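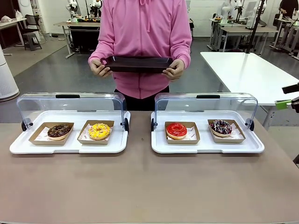 Speaker notes: When the counter gets an arm
Illen staff and franchise day, 21 April 2022
Slot: 30 minutes, 15 of them for questions. Keep to it.

SLIDE 1. Title

Say good morning, say the name of the talk, move on. No company history. The people in this room work counters, back rooms and delivery hatches, and most of them have heard the history.

What I want to cover: what the packing station does, what it does not do, and how the jobs changed at the two shops where we have run it. Zukau Street since December, Indico Plaza a little after that. I will give the bad parts as well as the good parts.

SLIDE 2. The job as it was

Ask for hands: who here has worked a morning box line? Wait for the hands.

Describe the old job. Order comes up on the screen. Pick the donut, box it, put it in the case or on a tray, call the number. At the same time you are taking payment, answering the phone and telling a driver his order is next. The box line is simple work. It gets hard when you are doing it along with four other things.

Two complaints came up over and over when we talked to staff. Wrists, from reaching into the cases. And being interrupted, then losing track of which order was half done.

SLIDE 3. What the station does

Keep this short. The arm takes a donut from the case and sets it on the tray. It can also take the whole box. It works from the same order screen as everyone else. It does not bake, ice, fill or decorate. It does not take money.

Explain the open boxes, since people ask about them every time. One donut to a box, lid off, on a liner. The gripper has an easier time with a box edge than with icing. A sprinkle donut is worse than a plain iced one because the sprinkles come loose and end up in the fingers. We tried lifting by the ring for a few weeks at Zukau Street and the icing was marked too often to sell.

The roll-top lids stay open while the station is working. Staff close them at the end of a run. The arm could probably learn to do it. We have not asked it to.

SLIDE 4. Numbers

Put up the table and give people a moment to read it.

Zukau Street, one month before the station: 3376 boxed orders.
Zukau Street, one month with the station: 3424 boxed orders.

Say plainly that this is a small difference and that part of it could be the weather or the new bus stop. The shop did not get much faster. If somebody has told you the station doubles output, they did not get that from us.

What did change is who was standing where. Before, two people on the box line through the whole morning. After, one person near the station and one at the front. Same number of people on the shift.

SLIDE 5. Hours and jobs

This is the slide people came for. Slow down.

No one at either shop lost hours in this period. That is a fact about two shops over a few months. I can't promise it for every shop over every year, and I should not pretend to. The written agreement for the trial says hours stay level until the trial ends. After that it goes back to the table, and staff have seats at that table.

There is a new set of duties, called station lead. It covers loading the cases, clearing stops, wiping the fingers and signing the log. At Zukau Street the duty came with a pay step from the first day. At Indico Plaza it did not, for the first weeks, and people were right to be annoyed about that. It has been fixed and back paid.

Pause here. Someone usually has a question about the pay step. Answer it now and don't push it to the end.

SLIDE 6. What staff told us

Read these out. They are from the feedback sheets, with no names on them.

"My wrist is better. My feet are the same."

"It is quiet at the box line now. I used to talk to whoever was next to me."

"I don't like customers watching me clear a stop. They think I broke it."

"More time with regulars. Also more time with people who want to complain."

Spend a minute on the second one. The box line was where new hires learned the job, standing next to someone who knew it. When the second person moved to the front, that stopped. New hires at Zukau Street took longer to learn the menu. We now put every new person on the box line by hand, with a partner, for their first shifts, and the station is off while they do it.

SLIDE 7. What a person still has to hold

Trays are the example I use. A person carries the tray in, holds it or sets it down, turns it the right way round, and carries it out. The handle at the end is cut for a hand. Somebody checks that it is clean. None of that shows up when we say the packing is automated.

Same with the cases. Someone has to fill them in the right order, chocolate on the correct side, boxes square enough to pick. A box sitting at an angle is usually fine. If it has turned too far the station stops and waits for a person, and that person may be in the middle of making coffee.

We logged the stops. Most were boxes or liners out of place. Schwerdtfeger, who make the cases, are sending us a tray insert that should hold the boxes better. I have not seen it yet, so no promises on that either.

SLIDE 8. Rules for staff

Leave this one on the screen while talking.

Hands out of the case while the arm is moving.
Press stop first, then reach.
Lids fully back before you start a run.
Wipe the fingers between iced and sprinkled.
Any staff member can switch it off, for any reason, and nobody will ask for a note.

The last rule matters most to me. At Indico Plaza people were keeping it running through a rush when it was slowing them down, because they thought they were supposed to. They weren't.

SLIDE 9. What comes next

Third shop is not decided. Staff there get to vote on the trial before any equipment goes in. We will bring one station lead from each current shop to talk to them without managers in the room.

The sheets for today are on the chairs. Fill in the back too, it has the question about breaks.

Questions. If the hall mic is off again, repeat each question before answering.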